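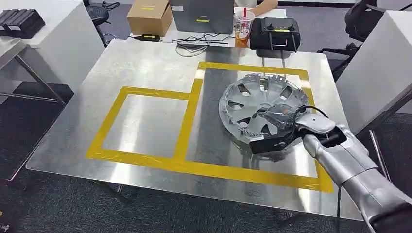
Vol. 47, p. 68

3.2 Marking out the work surface

Figure 4. Wheel cover in the right-hand taped zone of the steel table.

Trim parts at the Furkham site are checked on a brushed stainless-steel table. Two adjoining rectangles are laid out in yellow adhesive tape with a shared border: a smaller one on the left and a taller one on the right, where the silver plastic wheel cover lies in Figure 4. Dark wrapping at the hub is left in place at this stage. Retaining tabs and radial slots are examined later, under the Sillstead procedure (Section 3.4).

Tape was preferred to paint, as the zones were redrawn whenever the part size changed. Strip edges are slightly uneven; we treat the inner edge as the limit of each zone. Around 500 covers were handled in this layout before the April revision. Glare from overhead lighting on bare steel is discussed in Section 5.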